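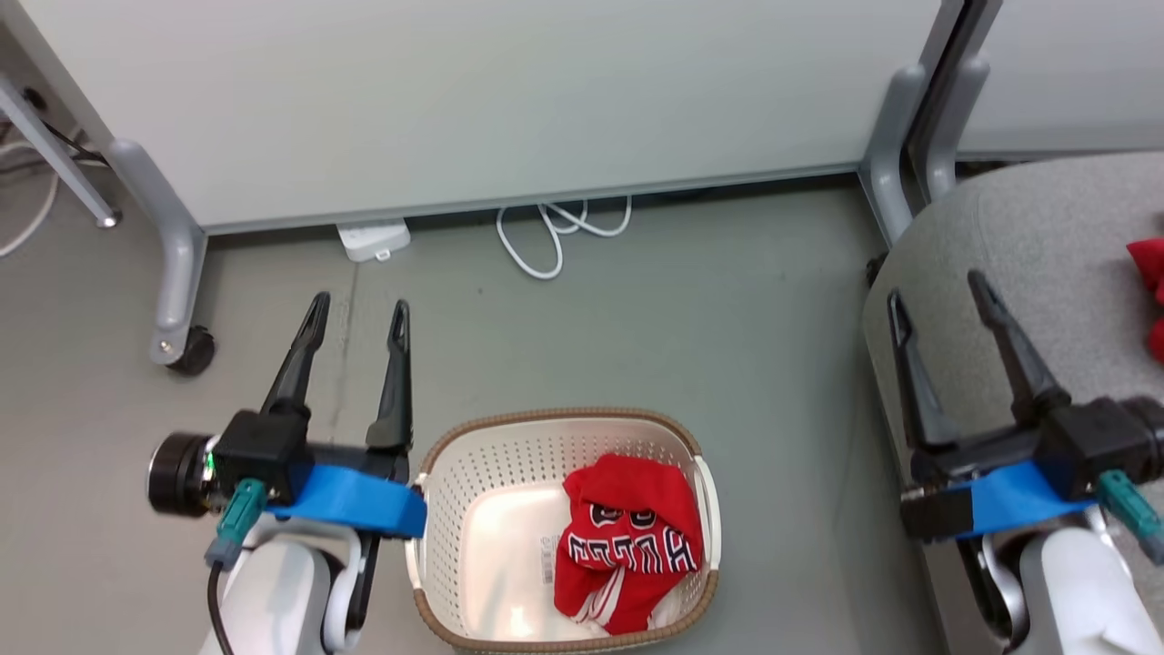
Home | About us | Kit washing | Prices | Contact

21 March 2024
Posted by the Fudell office

About Fudell

Most laundry firms will tell you they care about your clothes. We doubt it, and we'd rather you doubted us too until you have had a bag back.

Fudell washes team kit. Basketball makes up most of it, with a bit of netball and five-a-side when the season allows. We began in one unit on Nallel Road with two machines and now look after 13 clubs, which came to over 519 shirts last March.

We don't believe in miracle powders. We have tried plenty, including one called Emach that promised to lift anything, and the grass stains were still there. What we do is dull -- shirts turned inside out, reds kept apart from whites, a cool wash, no tumble dryer anywhere near printed lettering. Numbers crack when they get hot. Any label that says otherwise was probably written by someone selling dryers.

We are not convinced by same-day service either. Kit that goes back damp smells by the weekend, so we ask for two days and mostly need them.

Clubs sometimes ask about our "eco" range. We haven't got one. We fill the drum properly and wash at 30, and you can call that what you like.

Drop-off is at the side door on Ra Street, from 10 in the morning. Please empty the pockets of tracksuit bottoms first.

Back to top | Next: Prices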